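The second chair problem

I have furnished four rentals in nine years, and in each one I have spent money on a decent chair for myself and next to nothing on somewhere for other people to sit. I think this is common, and I think it is a mistake.

Most furniture advice is written about the household that lives in the place. It covers the sofa, the bed and the desk. Guests get a paragraph near the end, usually recommending a folding chair that goes behind a door. The result is homes where two people are comfortable and the third perches on the arm of something.

The market doesn't help. A Jitaru dining chair is $425, and they are sold in pairs. At the other end there is moulded plastic seating for $30 at any hardware store. In between is a lot of veneer that wobbles by its second winter. Given those choices, I would buy the plastic. It is light, it wipes clean, and it can live on the balcony from May until the snow comes.
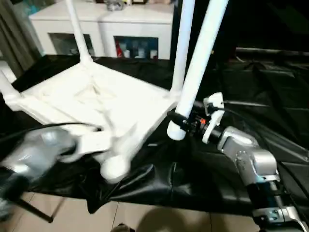
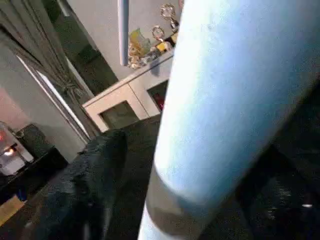
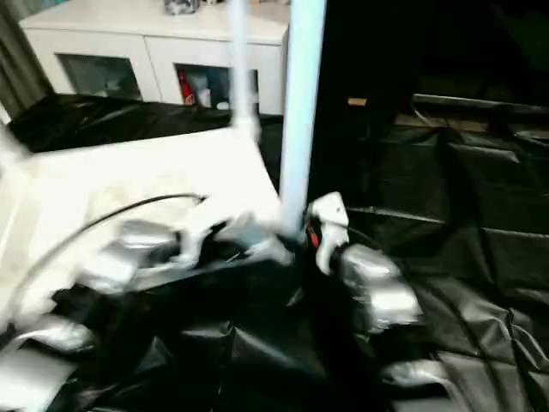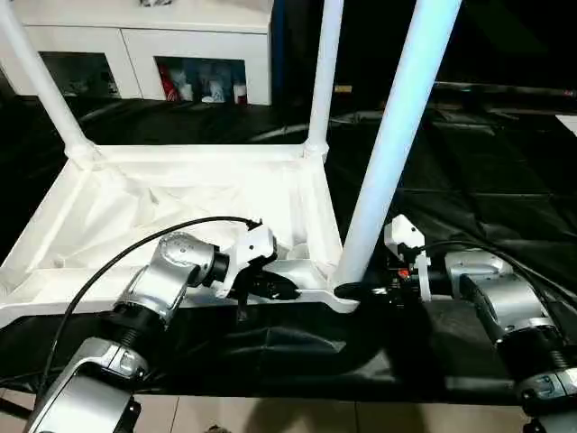
How many spare seats does a one-bedroom apartment need?
Two is enough for most people, provided they are kept where you can reach them without moving anything else.

The usual objection is looks. Plastic seats are ugly beside a good table, and people worry that guests will feel they have been given the cheap one. I have sat on a great many cheap ones in other people's kitchens and can't remember minding. I do remember standing through a whole dinner in a very handsome condo with a $4000 table and seats for only half of us.

The other objection is waste, and I take that one more seriously. A plastic seat that splits goes to landfill in most municipalities. The answer is to buy a thicker one and keep it out of the sun when it isn't being used. Mine are seven years old. They have been through two moves and one flood in a storage locker. Second-hand is better again, and the listings are full of them every time the students leave.

I would also like to see landlords think about this. My current building has a party room that can be booked for an evening, with a fridge, a sink and a big television. It has seven seats. The room is rated for 30 people. Every tenant who books it carries furniture down in the elevator, and the elevator is small.

If you are setting up a place this year, put the spare seats on the first list, along with the kettle and the shower curtain. The lamp can wait a month.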